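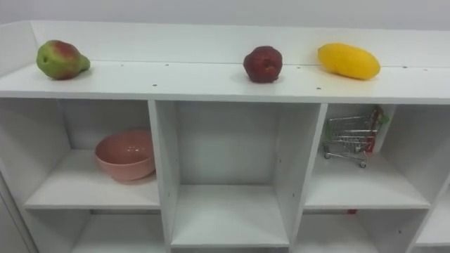 Notes – artist talk, 2020-07-28. Keep it loose, don't read from the page!!

Open: thank Bezawit Jemal for the invite. Say who I am, fast. Mereana Katene, linocut and screenprint, some bookbinding when I'm broke.

How I started – sign shop, cutting vinyl for team jerseys. Gevusport contract, 192 shirts, all the numbers had to be redone. Learned registration the hard way. (pause, people usualy laugh)

Then the first press. Secondhand Birner, bed slightly bowed. Still use it. Pack the low side with newsprint, two sheets, sometimes three. Somebody will ask about this – save it for questions.

Fang series. 17 blocks, one color each, no key block. Why no key block: I wanted the edges to drift. Early proofs were mud. Talk about switching to transparent base, and how long the drying took in December with the heater out.

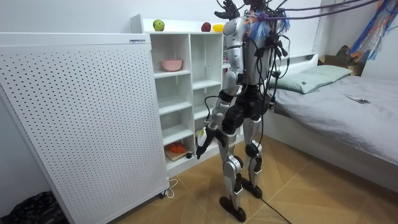

Which goes into the part on paper. Tried 31 papers before I settled. Most too stiff, a few lovely but they stretched when damp. Pass the sample book around here, ask them to keep fingers off the dark ones, ink comes up.

Sunelero – the shared studio. How it runs: keys, rack space, who cleans the screens (me). Be fair about the money. Rent split, open-studio sales, a bit of teaching. Don't moan.

Working next to other people – Bezawit's collages got me cutting up failed proofs. Best thing I made last year came out of teh scrap drawer. Read the title card, skip the long statement.

New work: bigger, 2 colors only, hand rubbed with a spoon. Shoulder hurts. Mention the edition will be small.

If short on time drop the paper part. Questions, then sign-up sheet for the carving class – it's by the door.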